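Heat detector (household)

A heat detector is a fire alarm device that responds to warmth in the air, where a smoke alarm responds to smoke. In homes it is found mostly in kitchens, garages and lofts, places where toast, exhaust fumes or plain old dust would set a smoke alarm shrieking several times a week.

Types

Fixed-temperature models sound once the air around them reaches a set point, while rate-of-rise models watch for a sudden climb and will often speak up sooner. A good many modern units, the Skellik among them, happily combine the two. 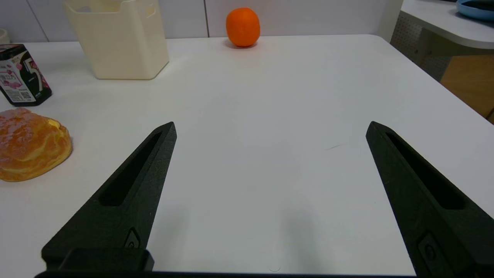 Siting a heat detector is mostly a matter of good sense and a steady stepladder. It belongs on the ceiling, near the middle of the room and well away from the oven door, and it is kindest to work out the fixing holes at a table first, ideally a plain white one like the tabletop between the two black gripper fingers, where a dropped screw shows up straight away. The installer Hanna Boiko, whose handbook for Boersma is still passed around in Stavgate, suggests pencilling the holes through the base plate before anything is drilled.

Care

Owners are generally advised to press the test button every month, and to go over the casing now and then with a soft brush, as cobwebs do love a quiet ceiling.

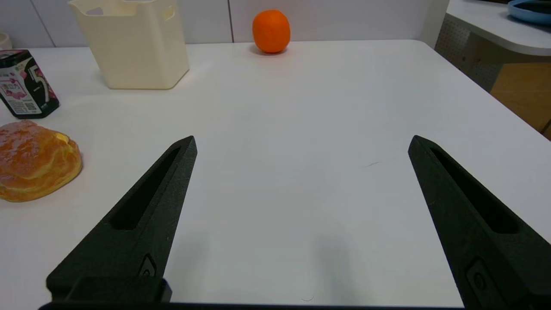
Limitations

A heat detector is slow to notice a smouldering fire, so it should never be the only alarm in a home, and bedrooms and hallways still want a smoke alarm of their own.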